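Moving a water softener regeneration schedule from timer to meter

The house has had a Berkeck softener since before we bought it. The valve head is an older single-tank design with a mechanical timer, and it was set to regenerate every third night at 2 a.m. whether we had used any water or not. I replaced the head in September with a metered one from Villora. These are my notes on the change, mostly for my own reference the next time I have to reprogram the thing after a power failure.

Starting point

Hardness at the kitchen cold tap, bypass open, tested at 19 grains per gallon. I ran the drop test twice and got the same figure both times. The strip test that came with the Villora valve read lower, but strips have wide steps between colors and I don't put much weight on them. No detectable iron. The supply is a private well with a pressure tank set at 40/60.

The tank holds one cubic foot of resin. I had no paperwork for it, so I went by the outside diameter and height and matched those against a size chart. The resin itself looked fine when I had the head off: amber, intact beads, very little broken material on top. I left it in place.

Salt dose and capacity

The old head was set for a heavy brine draw, 15 pounds of salt per cycle. At that dose a cubic foot of standard resin gives up to 30,000 grains between regenerations. At 6 pounds it gives 20,000. The lower setting gives two thirds of the capacity for well under half the salt, at the price of more frequent cycles and a little more hardness leakage through the bed. I set 6 pounds.

The arithmetic for the meter is simple. 20,000 grains divided by 19 grains per gallon is 1,052 gallons. The valve regenerates overnight, so it needs a reserve to get from the trigger point to 2 a.m. without running hard water. I didn't want a large reserve, as whatever is left in it at the time of the cycle is thrown away. I programmed 993 gallons as the trigger and let the valve go at the next 2 a.m. after that. This is a thin margin. If the count reaches zero at breakfast, we will be on partly hard water by evening. I decided I could live with that for a few hours now and then. A household with a tankless heater might not want to.

Swapping the head

Bypass closed, pressure relieved by opening the laundry tap, power off at the outlet. The old head unscrewed by hand after one knock with a rubber mallet. The riser tube came up with it by a couple of inches and had to be pushed straight back down before any resin could run underneath. Cover the top of the tube with tape before doing anything else. Resin beads in the riser end up in the faucet aerators, and they take a long time to get out.

The new head uses the same 2.5 inch thread. The riser was a quarter inch too tall for it, so I trimmed it with a tubing cutter and broke the edge with sandpaper. Silicone grease on both O-rings, no petroleum jelly. Hand tight only.

The drain line was the slow part. The old one ran in 3/8 tubing, and the Villora manual calls for 1/2 inch on any run over 15 feet. Mine is 22 feet, from the utility closet along the back of the hall and into the laundry standpipe. I pulled new line through the same holes and left an air gap at the standpipe. Before closing the closet up I ran a manual backwash and timed it into a bucket. The flow came to 2.1 gallons per minute against a stated 2.0, close enough for a bucket.

Refilling should be done slowly. I opened the bypass a quarter of the way with the valve in backwash and waited for the air to stop spitting at the drain end, then opened it fully. 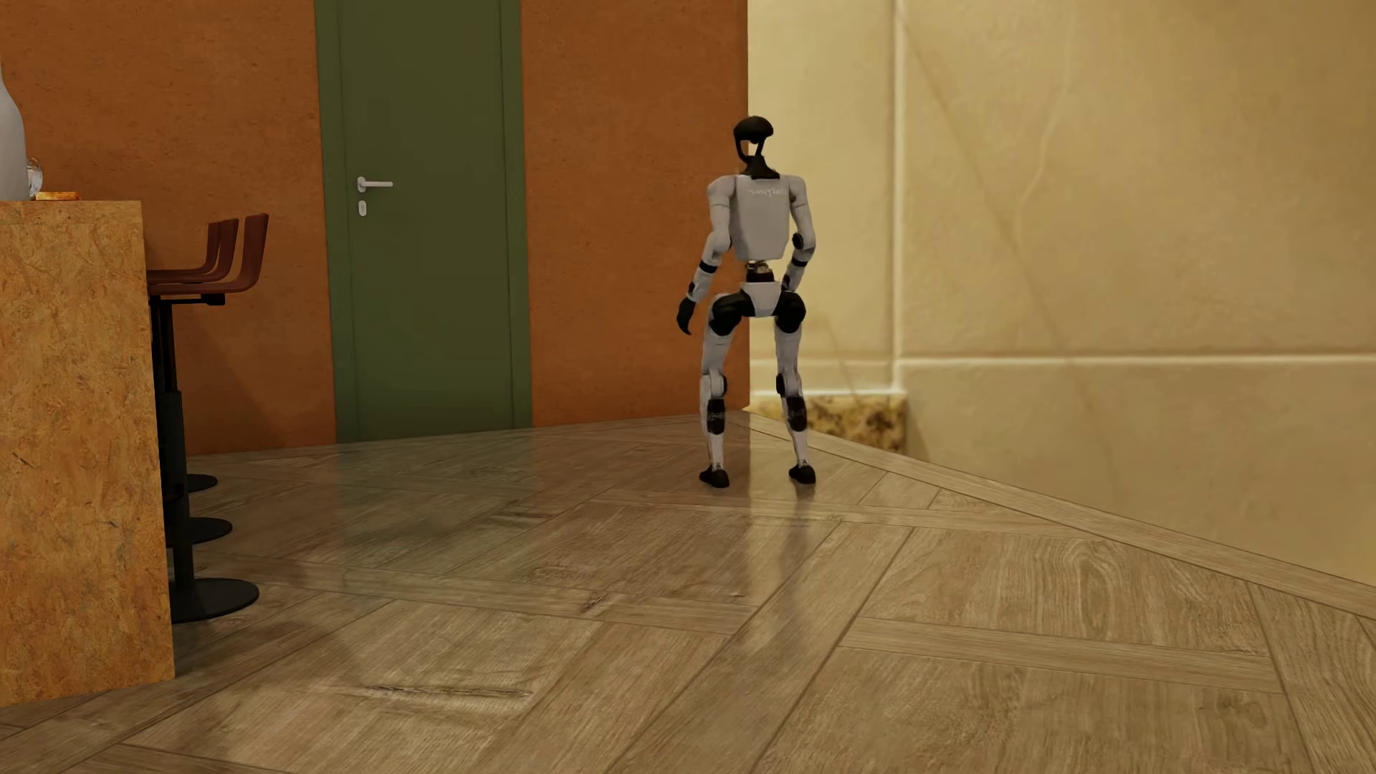
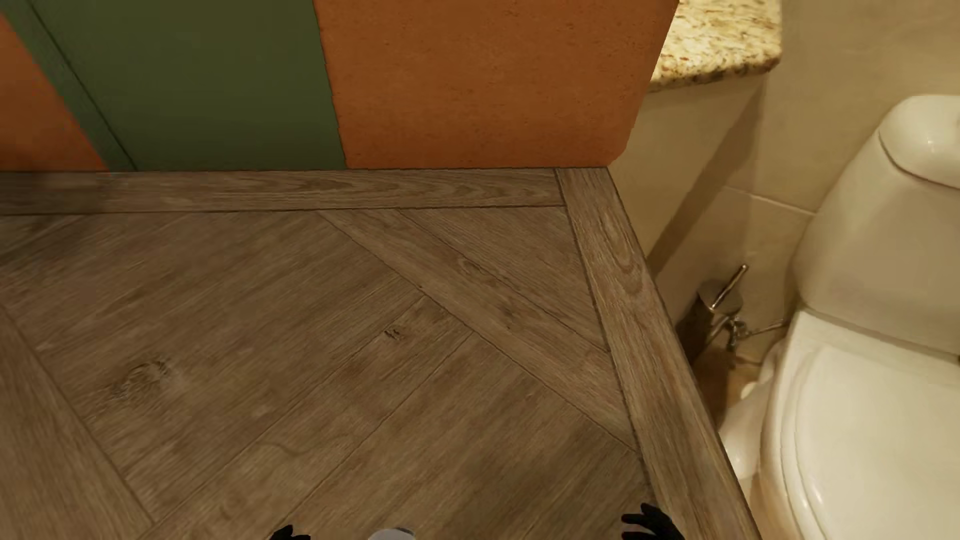 After I put up a short version of these notes, a reply came in from Lauritsen, who objected to the reserve setting and wrote that a fixed trigger is the wrong method for any house where use varies from one day to the next. The argument ran like this: my 993 gallons assumes the bed was fully regenerated to 20,000 grains, and at 6 pounds of salt that only holds once the resin has settled into the lower dose. A bed that used to be dosed at 15 pounds starts out with more capacity than the meter knows about, and for the first few cycles the leftover charge hides the error. The test result that matters is the one taken after the fifth or sixth cycle, late in the day, just before regeneration. Lauritsen also recommended one full-strength cycle for every ten or so at the low dose, done by hand.

I think this is right on the first point, and I hadn't considered it. My early readings were all taken in the first two weeks, and every one of them was below one grain. They say little about how the settings will do over a winter. On the second point I'm less sure. The occasional heavy cycle makes sense where there is iron or where the bed has been run to exhaustion several times. With clean water and a working meter I would wait for a reason.

So I repeated the test after the seventh cycle. The counter read 31 gallons remaining. Hardness at the kitchen hot tap was between one and two grains on the drop test, up from less than one. That is leakage at the tail of the run and within what I'd expect at 6 pounds. I then lowered the trigger to 930 gallons, which costs one extra cycle every couple of months at our rate of use, and the next late-run test was back under one.

Water and salt so far

The valve keeps a running total. From installation to the time of writing it shows 3868 gallons treated. The old timer, at a cycle every third night, would have regenerated far more often than the meter has over the same period. I can't give a measured before-and-after figure for the drain water, as the old head had no meter and I never timed its full cycle. For the new one the sequence is as follows.

Backwash, 8 minutes at 2.0 gpm: 16 gallons
Brine draw and slow rinse, 60 minutes at 0.35 gpm: 21 gallons
Fast rinse, 6 minutes at 2.0 gpm: 12 gallons
Brine refill, 4 minutes at 0.5 gpm: 2 gallons

The refill goes into the brine tank and not down the drain. Two gallons of water dissolves 6 pounds of salt at 3 pounds per gallon, and that is how the dose is set on this valve. There is no setting in pounds in the menu, only refill minutes. If you change the refill flow control, the minutes have to be worked out again. Mine is marked 0.5 on the button.

Salt use is harder to track than it should be. The level in the brine tank drops unevenly, and pellets bridge. I now keep the tank no more than half full and break up the top with a broom handle when I add a bag.

Settings, for the next power failure

The valve holds its program in memory but loses the time of day after a long outage. It comes back flashing 12:00 and will regenerate at whatever it thinks is 2 a.m., possibly in the middle of the dinner dishes. The memory is supposed to last 48 hours. I have had one outage longer than a day, and the clock survived it.

Hardness is left at zero, as I enter gallons directly. The override is 14 days, so that the bed doesn't sit too long if we go away. The service code for the installer menu on my unit is 2696, entered with the two arrow keys held down. It isn't in the owner's booklet. It was on a sticker inside the back cover of the head, along with the injector size.

Still to do

The pressure drop across the unit at full flow is higher than I'd like. With two showers running, the gauge after the softener reads 9 psi below the one ahead of it. Part of that is the old bypass, which has narrow ports. Vodulora sells a full-port bypass with the same connections, and I have one on order. I will also add a sediment filter ahead of the head, 100 mesh, with a flush valve at the bottom. The present one is a cartridge type and needs changing more often than I remember to do it.

I'll test hardness again in January with the trigger at 930 and post the numbers.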